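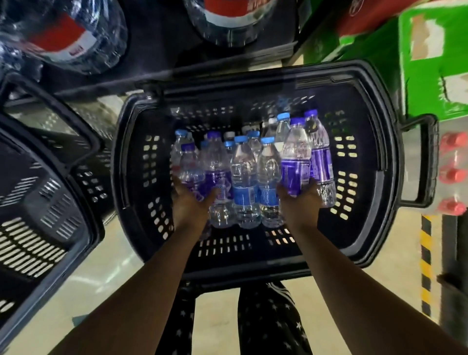 **palomino_pat:** Water run for the Dirkeck hike again! I always stand the bottles upright in the basket, purple labels and blue ones all mixed, so they don't roll on the way to the register. Anyone else?

**kszucs:** Nope -- lay them flat. You'll fit more.

**palomino_pat:** Flat ones slide every time I turn a corner though...

**wellis19:** With pat on this. Split them over 4 baskets if they're heavy.

**kszucs:** Or get a cart, lol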